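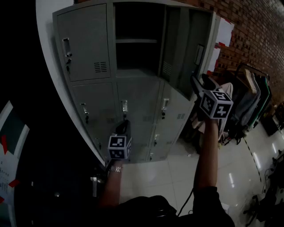 扉が並ぶ灰色の金属製ロッカー。

小説『ジョクヴィル(Jokville)』シリーズの最新巻が11月に刊行される。北方の架空の港町を舞台に、失踪人調査と怪異譚を組み合わせた連作で、本作が2冊目の長編にあたる。テレビドラマのノベライズを複数手がけてきた著者に、執筆の工程と設定管理の方法を聞いた。取材は版元モルクベリ(Morkberg)の会議室で行った。

最新巻は前巻の結末から60日後に始まる。主人公の調査官は港湾局を退職し、内陸の町バックルンド(Backlund)で測量の仕事に就いている。そこへ、廃線になった鉄道の敷地から出土した鐘の鑑定依頼が届く。

「冒頭の時間差は最初に決めた。前巻の事件を直接引き継ぐと、説明だけで2章を使うことになる。60日空ければ、登場人物の所属と住所を変更した状態から書き出せる」と著者は話す。前巻の出来事は、依頼人との会話と港湾局の報告書の引用に限って示した。報告書は本文中に4回現れ、いずれも1ページ以内に収めている。

語りは三人称で、視点は章ごとに固定されている。ただし鐘が鳴る場面では視点人物を置かず、時刻と場所の記述だけで進む。この処理について著者は「音を誰が聞いたかを確定させないため」と説明する。「初稿では調査官の視点で書いていた。すると、聞こえたという事実が先に確定してしまい、後半の証言の食い違いが成立しない。第3稿で視点を外し、前後の章の語順も直した」

設定の管理には、自作の年表と用語表を使う。年表の起点は町の築港で、終点は最新巻の最終章。項目数は2,000を上限とし、脱稿時点では1,973だった。上限を設けた理由を尋ねると、「検索して全件を読み返せる量に抑えたい。増えたら古い項目を統合する。本文に一度も出ない項目から先に消す」と答えた。用語表には表記、初出の章、読者に開示してよい時期の3欄がある。校正者にも同じ表を渡し、開示時期の前に用語が現れていないかを確認してもらう。

ノベライズの経験は構成に影響しているという。映像脚本の小説化では、場面の順序を原則として変えられず、俳優の演技が担う情報を文章で補う必要がある。「脚本に『間』とだけ書かれた箇所を、何行で処理するかを毎回決める。ここで行数を揃える癖がついた。自作でも、沈黙の描写は3行を超えないようにしている」

怪異の設定にも制約を置いた。作中に現れる「ゾティリス(Zotilis)」は、鐘の銘文に刻まれた語であり、同時に港の古い海図で浅瀬を指す地名でもある。両者の関係は最新巻では明かされない。著者によれば、語源の設定は年表に記載済みで、開示時期の欄は次巻の後半になっている。

「語の意味を伏せるとき、使われ方まで曖昧にすると読者は追跡できない。銘文の場合と海図の場合で、綴りも発音も一致させ、文脈だけを分けた。登場人物が誤読する箇所は1か所ある。誤りであることは、同じ章の中で別の人物に訂正させている」

前巻では、終盤に人物が集中し関係を把握しにくいという感想が版元に寄せられた。これを受け、最新巻では一つの場面で発言する人物を4人までとした。5人目が必要な場合は、先に誰かを退出させる。例外は町議会の公聴会の場面で、議事録の形式を採用している。

次巻の作業状況については、章立てが終わり、年表の更新に入った段階だという。舞台は再び港へ戻る。「海図の測量年を1か所修正する必要がある。前巻の記述と2年ずれていた。重版の際に前巻を直すか、ずれを作中の誤記として扱うかは、編集部と協議している」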